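Letters in the bathroom, and other January projects 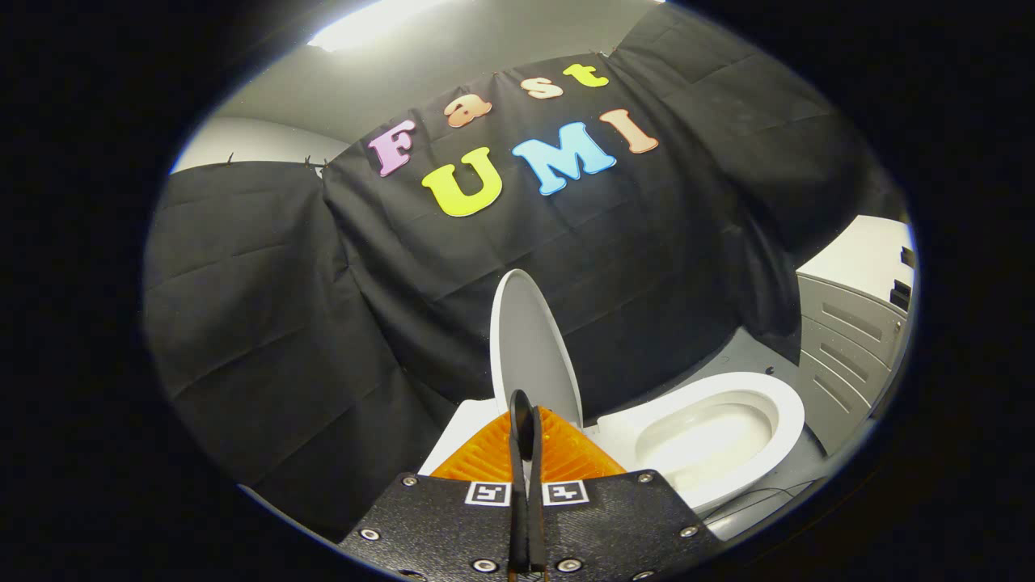
Fast FUMI, in foam, over the toilet.

So the bathroom has black walls now! Well, black cloth on the walls, which in a rental is as close as I'm going to get. I've wanted a dark bathroom ever since we stayed at that little guesthouse in August (the one with the terrible stairs and the wonderful soap) and I came home and looked at our pale gray paint and sighed at it every morning for months.

I priced out peel-and-stick wallpaper first. Have you looked at what that stuff costs lately? Then Rūta Avotiņš, who sews and therefore has opinions, told me to stop looking at wallpaper and go get backdrop fabric. I ordered a big piece from Žukauskas and it showed up folded into a square so tight I thought they'd sent me a pillowcase. They had not. It went on and on. I opened it up in the hallway and lost sight of the dog.

If you're thinking about trying this, please learn from me and iron the thing before it goes up. I didn't. I told myself the creases would drop out on their own once it was hanging, and you can see how that's going. I do kind of like the folds, though. Pulled tight it would look like a trash bag, and loose it looks a bit like a theater, which I'm choosing to believe was the plan all along.

Getting it up there took a whole evening. Tape was no good at all. I tried two kinds and the second kind took a flake of paint with it, so if my landlord is reading, hi, it was like that already. Clips are the way to go. The little black ones disappear against the cloth and you can unclip, shuffle over, and clip again as many times as your arms can stand it. Let the cloth fall down both sides as well as the back, if you have enough of it. With only the back wall covered I thought it looked like somebody's school picture day. With the sides in, it turns into a nook.

I do run out of black up in the left corner, where there's a chunk of gray wall still showing. I've decided to live with it for now. Zyanya Solís came by and said it gave the cloth "somewhere to stop," and she went to art school for a year, so I'm taking that.

OK, the letters! They're foam, the fat rounded kind that look like they've been blown up with a bike pump, and they came in a mixed bag from Gesmont that cost less than lunch. I pinned them straight to the fabric. I was going to use glue dots, but pins mean I can change my mind, and I change my mind constantly. The pink F does double duty for both words, which I'm ridiculously proud of. After that it's orange, a pale peach, and yellow along the top, then a bright yellow U, a light blue M and a peach I underneath. The top word climbs as it goes. I kept stepping back to fix that and then liking it better crooked, and the I at the end of the bottom row is tipping over as well, so at least they're consistent.

Color on black is just so good, you guys. I had those same letters laid out on the kitchen counter, which is white, and they looked like something from a dentist's waiting room. Against the dark cloth they practically hum. Even the peach, and I was sure the peach would be a dud.

A few things I worked out along the way, in no order:

Lay the words out on the floor first. I didn't, and there are a lot of little pinholes behind that M.

Push the pins in at a slant. Straight in, they wiggle loose on thick foam.

Try your letters with the toilet lid up and with it down. This sounds silly, but the lid covers more of the wall than you'd guess, and I'd pinned my first try much too low.

Black shows everything. Lint, dust, hair. I used up 13 sheets of lint roller before the letters even went on, and I'd already been at it with the vacuum.

Keep the cloth where it won't get in the way of the flush, and plan on taking it down to wash. Mine says cold water, hang dry.

The ceiling light is my next headache. It's very bright and it hits the top of the fabric so hard that my nice black goes washed-out up there. The fixture isn't mine to replace, but a softer bulb can't hurt. I have a Druseo one sitting in my cart and I keep going back and forth on it. If anybody has a warm bulb they love that doesn't turn everything the color of tea, tell me in the comments.

And the toilet, since two people have already asked, is the same plain white one as always. Funny how much whiter it looks with dark behind it. I'd been thinking about a new seat and now I'm not bothering. That's money saved, or it would be if I hadn't spent it on a plant shelf, which arrived with 4 screws and holes for five.

I was also going to do something with the floor this month, maybe one of those cotton mats from Nolo in the same yellow as the U. They only had it in the long size, though, and our bathroom is not a long size sort of bathroom. I've put my name down for the small one.

I've got plenty of foam letters left over, mostly Q's and W's, plus for some reason three ampersands. The linen closet door might be getting a word next. It'll have to be a strange one. Suggestions welcome, and yes, I've already thought of "quilt," and no, I haven't got a T.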